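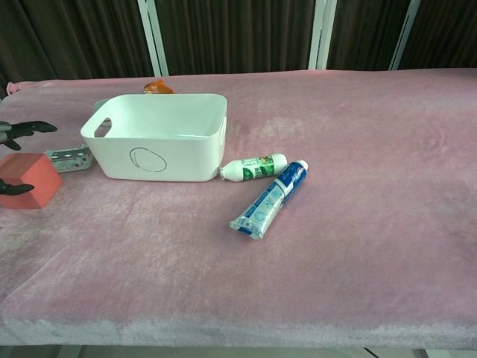
4. Washing the Risness fleece throw

Read this section before the first wash. The throw sheds some lint in the first few weeks of use.

1. Shake the throw outdoors and pick off any loose threads.
2. Close all zippers on other items in the load. Do not wash with towels.
3. Set the machine to the gentle cycle, cold water. The full-size throw weighs 378 grams dry and fits in any household washer.
4. Add 16 ml of mild liquid detergent. Do not use fabric softener – it flattens the pile.
5. Spin at low speed, then hang over a rail or lay flat.
6. When fully dry, brush in one direction with the Cisel soft brush (part 224, sold separately).

Note: If you use a dryer, choose the no-heat setting and take the throw out after 30 minutes.

Caution: Do not iron. Do not bleach. Keep away from open flames and space heaters.

Streaks in the pile are normal and brush out. For pilling, see section 5. Colors sold before May may carry the older Loko care label; follow the steps in this guide instead.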